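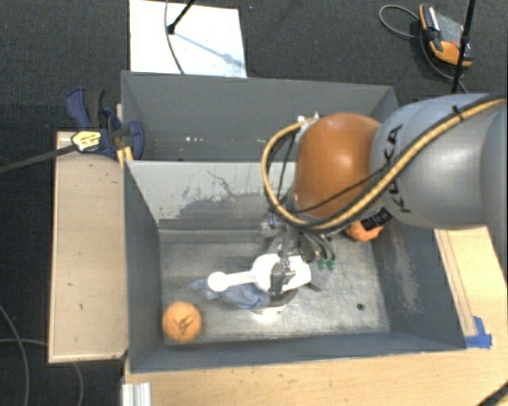
Mixed household items in the front bin, with the second bin behind.

The annual review of our household storage was completed in May. As in prior years, I am setting out the method and the results on this blog, both for the readers who have asked about it and for my own reference when the exercise is repeated.

The review applies to items that have no assigned place in the home. These include toys, cloths, utensils, spare parts, and anything found at the back of a closet during the year. Such items are placed in plain rectangular bins and are sorted from there. Gray is the preferred color. Pale items and bright items both show up well against it, and the bins do not look out of place in a hallway.

The front bin is reserved for items awaiting a decision. A typical load is mixed: an orange ball, a crumpled grayish-blue cloth, a white plastic object with a narrow handle and a round knob at the end. No attempt is made to group items at this stage. My earlier practice was to sort by room before sorting by use, and it added a full afternoon to the work with no benefit that I could identify.

Each item is then considered under the following rules.

Items used within the past year are returned to a shelf, drawer, or hook. The place is written down the same day.

Items that belong to another household are bagged and labeled with the owner's name. My sister-in-law, Radwa El Fassi, received two bags this year and has asked that it be noted she returned one of them.

Items in good condition but no longer needed are donated. The drop-off counter in Plosthorpe accepts housewares on Monday mornings and closes promptly at noon.

Cloths are washed before any decision is made. A cloth that comes out of the wash with holes is moved to the rag drawer in the garage. I had previously kept rags under the kitchen sink, where they were regularly mistaken for dish towels.

Balls and outdoor toys are checked for splits and soft spots. Those that pass are kept in the mudroom from spring through fall.

A total of 261 items were reviewed this year. Of these, 31 were donated and 3 could not be identified by any member of the household. The unidentified items have been retained for one further year under the existing policy, which my husband considers too generous.

Two changes will take effect before the next review. First, no sorting session will run longer than 30 minutes. Decisions made late in a long session were poor, and several items had to be retrieved from the donation bag the following morning. Second, handled items will be laid flat in the bin. When they are stood upright they fall over onto whatever is beneath them, and small things are lost under the cloths.

The linen closet was excluded from this review and will be addressed separately. I have also been asked whether the shelving from the old house on Whitlock Road was kept. It was, and it is now in the basement, holding paint cans and the holiday dishes. Measurements are available on request through the contact page.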